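Workshop visit: the Gillham open day

13/09/2021

Quick write up before I forget it all. Typed mostly on the train home, tidied a bit, not much.

Gillham is a shared workshop, not a company, though they do have a sign now and a real door buzzer. Brick building behind a tile warehouse. Open day ran from late morning until they got tired of us. I went for one thing, the drinks arm, which I've been following on their build log since the very first bent bracket. Stayed for the rest.

Getting in: park on the street, not in the warehouse lot. Two people got told off while I was signing in. Sign in sheet, sticker, safety glasses from a bin. The glasses were scratched to heck, bring your own.

Front room is wood. Table saw, a bandsaw older than me, a lot of clamps. A CNC router was cutting parts for somebody's bookcase and it had a crowd the whole day, which surprised me because it's slow and loud. I gave it five minutes. The dust collection is homemade, blast gates opened by little hobby servos, one per machine. You start the saw, the gate opens. Current sensor on each cord. I liked it a lot and took down the part numbers on the back of my parking receipt, which I then fed to the parking machine. So, no part numbers.

Second room is electronics and printers. Seven printers, four running. Shelves of sorted motors, salvage mostly, copiers and the like. They sell the salvage steppers to visitors, cash in a jar. Bought 2. One has a bent shaft, my own fault for not looking.

Then the back, and the drinks project.

Short version for anybody who hasn't read the log. It's called Jesier. The goal is an arm that can fetch a drink from an ordinary dispenser at an ordinary table. Put the cup down under the spout, work the lever, let go at the right moment, bring the cup to whoever asked. No special cups, no pump, no modified tap. That last part is the rule they argue about most, on the log and in person. A solenoid valve would make the whole thing trivial and they won't allow it.

The arm itself is home built. Printed joints, aluminum tube between them, geared steppers in the lower half and smart servos up at the wrist to keep the weight down. The shoulder is on its third version. First one was belt drive and it sagged under load, second one was a printed cycloidal that ate itself after 100 pours. The stub of it hangs on the wall with the date scratched in. Current one is a bought gearbox, the only big ticket part in the build. Controller is a Skenodska board, which I hadn't come across before, small outfit, docs are thin but the motion side is smooth. I asked what they'd change and the answer was connectors, right away. Everything in the wrist is tiny plugs and the tiny plugs work loose.

They practice at a booth. Upholstered benches on both sides, table in between, two dispensers set out on it, a big one with something dark in it and a smaller one with water. Cups are the tapered kind, heavier at the top than you'd want if you had to grab one with a machine.

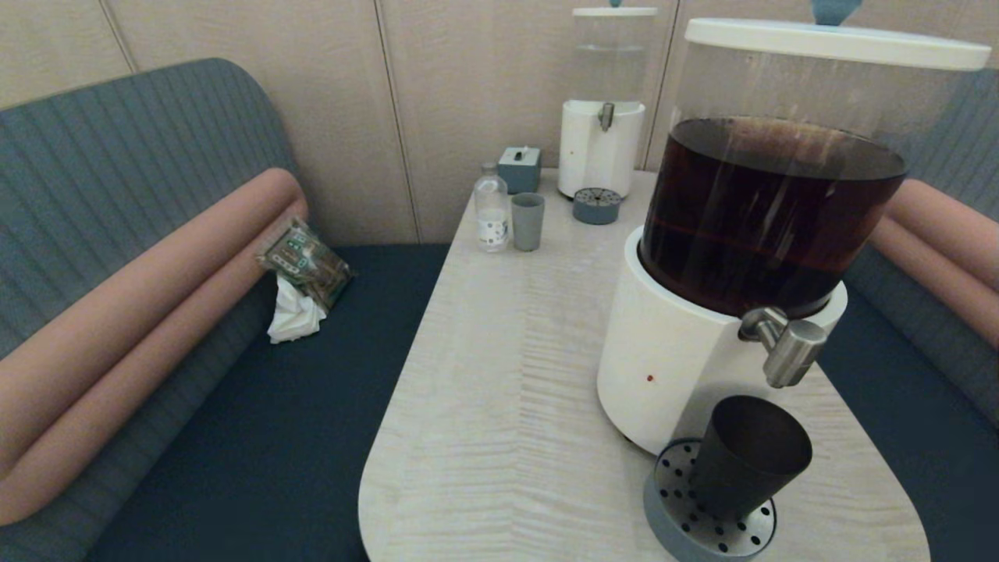
The lever is the hard part, according to Holovko, and anyone who says it's the cup hasn't tried it. A cup you can squeeze a little wrong and still get away with. With a lever you have to push through the stiff bit and then stop, and the stiff bit moves depending on how full the tank is and when it was last cleaned.

I'd have guessed the cup too, so that was worth the trip. More on it, from my notes, in no good order:

— They don't measure the pour by time anymore. Time worked on a full tank and then went bad as the level dropped, less head, slower flow. Now they watch the level in the cup with a camera and close early by a fixed amount.

— Dark drink in a dark cup is awful for that. Obvious once you hear it. They're trying a small light off to one side, so there's a reflection on the surface to track. Works on tea, they say. Water in a light cup is a different problem and they have a seperate set of settings for it.

— Drip trays. The cup has to sit flat on the grate and the grate is not as flat as it looks. If the foot lands on the rim the cup leans. They lower until they feel contact, let go, lift, look again. Slow. But it fixed most of the spills.

— Shiny metal spouts confuse the depth camera, so they stopped asking it where the spout is. They find the white base instead, and work out where the spout has to be from that. Same dispenser every time so it's OK. A new dispenser means measuring again by hand, with calipers, and I was told it's a boring afternoon.

— The bench backs are in the way. Arm comes in from the open end of the table and has to fold its elbow up high to reach the dispenser at the back by the wall. At the moment it doesn't reach it reliably. Longer forearm is the plan for December.

Their running score on the big dispenser is 88 good pours out of 100. Good means the cup gets to the hand-over spot, no spill on the table, level inside the line they picked. I asked about the other 12. Most of them are the lever, let go too late, overfull. A couple were the wrist plug dropping out halfway, which counts as a fail even though they feel bad about it. I think that's the right call. The sheet is taped to a cabinet door and anybody can read it, fails included.

Gripper talk went on for a good half hour and I missed the laser cutter demo over it. No regrets. Fingers are printed in flexible filament with a rib pattern on the inside. They've tried foam, bike tube, the dotted stuff from work gloves. Glove dots won for a while, then wore smooth. Bike tube is back. One finger has a flat pad on the outside only for pushing the lever, so the arm doesn't need to grip it. Simple, and I'm stealing that for my own thing (feeder for the cat, don't ask, it's been a year).

Safety stuff since somebody always emails me. Big red stop button at the operator's seat and a second one on a cord. Speed is capped low when visitors are in. There's a tape line on the floor and they're pretty firm about the tape line. Motors are weak enough that you can hold the elbow back with one hand, they say. I didn't test it.

Cost, I asked, and got a shrug and then an honest try at adding it up, and then another shrug. The gearbox is the big item, then the wrist servos, then the camera. Everything else is salvage or filament. The parts list is on their log but it's out of date past the second shoulder, so don't order from it yet!! They know. It's on the to do list.

Other bits. Coffee was free and fine. Bathroom is up a flight of stairs, no elevator, they should say so on the flyer. There's a kids' soldering table near the front, well run, badge with a blinking light. Membership desk was mobbed so I just grabbed a sheet. Evening access costs extra, storage shelf costs extra, filament by weight.

What I didn't get to: laser cutter, the ceramics kiln in the shed, the talk on motor drivers. The talk overran into the raffle and I had a train.

If you go to the next one, go early and head straight to the back, the space by the tape line fills up quick. And take cash for the stepper jar. Spin the shaft before you pay.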